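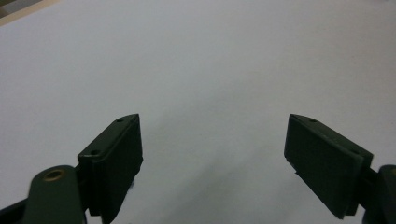

**Vuva methods meeting, Monday, 2:00 p.m.**

Chair: Kalliopi Antoniadis

**1. Last week's actions**

Prothero conversion script is merged. Calibration note still open, carried over.

**2. Demonstration count**

We have 1,083 two-handed demonstrations after filtering. Another 14 were dropped for lost marker tracking and will not be re-recorded.

**3. Wrist view against wrist plus head view**

Kalliopi went through the power strip results. The policy trained on both views finished 73 percent of trials. Wrist view alone did worse, mostly at the approach, when the strip is still out of view and the fingers have only white board in front of them. Grusex asked if the gain comes from the second view or just from more pixels. Agreed this is a fair point and needs a control run.

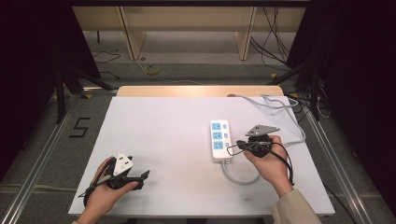
*Item 3: power strip task, head view, a gripper in each hand.*

**4. Cable position**

Not varied enough in the current set, in Kalliopi's opinion. Brisness would like 3 fixed layouts. Kalliopi prefers random placement. Not settled.

**5. Actions**

- Kalliopi: control run with the head view blurred
- Brisness: write up the layout proposal
- Grusex: finish calibration note

Closed 2:50 p.m.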